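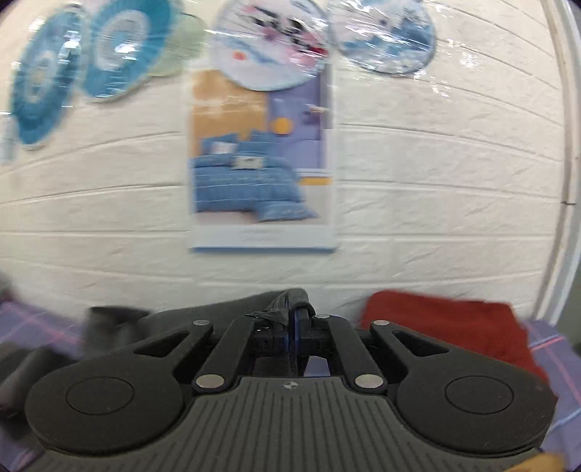 Unit 3 covers symmetry and repeat. Mirror symmetry means that one half of a shape matches the other half when flipped across a line, called the axis. Most people find the axis before they can name it. With two round black pads on either side of a ribbed gray plate, the axis runs up the middle, between the pads. Small marks near the axis draw more attention than the same marks near an edge, so a logo is often put there.

Repeat is different. A motif is copied along a line or across a surface at a set distance. Stripes repeat in one direction. Plaid repeats in two, and the eye reads the crossings as a grid.
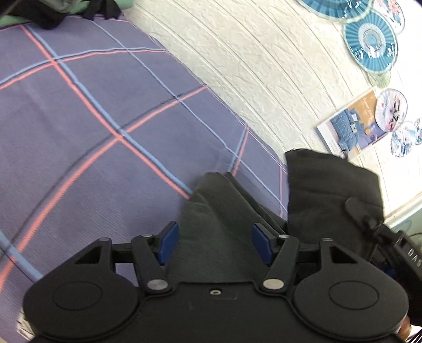 Fig. 2. Plaid sheet with a dark cloth; round fans on the wall behind.

A repeat on fabric stays regular only while the fabric is flat. Once it folds, the spacing changes and the lines break. In the Morsy workbook, exercise 20 asks you to draw one plaid twice, flat and then folded. Use a ruler for the first drawing only. Keep both — you will need them again in March.

Fine repeats behave like texture. From far away a close set of lines reads as a flat tone, and the direction of the lines is lost first.
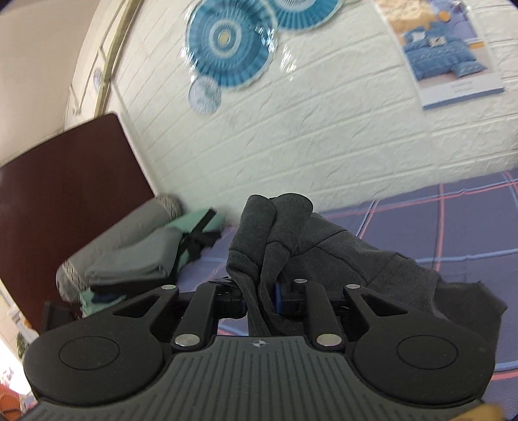

Fig. 3. Fine parallel grooves between paired round forms.

Reading for this unit: Wróbel, pages 35 to 76. Skip the section on tiling for now. The written task is 700 words on one repeat found at home, with a sketch. Hand it in to Grigore Surdu at the front desk by 09/10/2022.
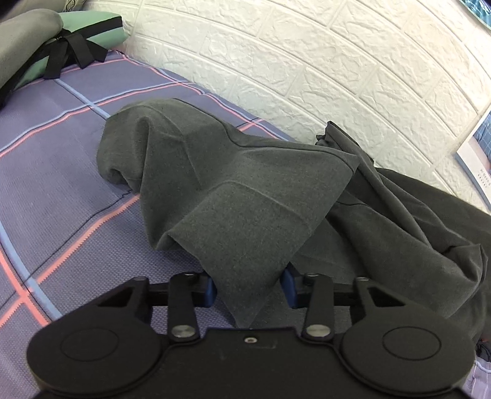
Lenuța Mocanu
Course tutor, Pattern and Surface

Notes on the last task: several of you used "pattern" where you meant "texture." A pattern has a unit you can draw and copy. A texture may not. A brick-style wall has both, the rows being the pattern and the roughness of each face the texture. Please correct this in your drafts and bring tracing paper to the next class.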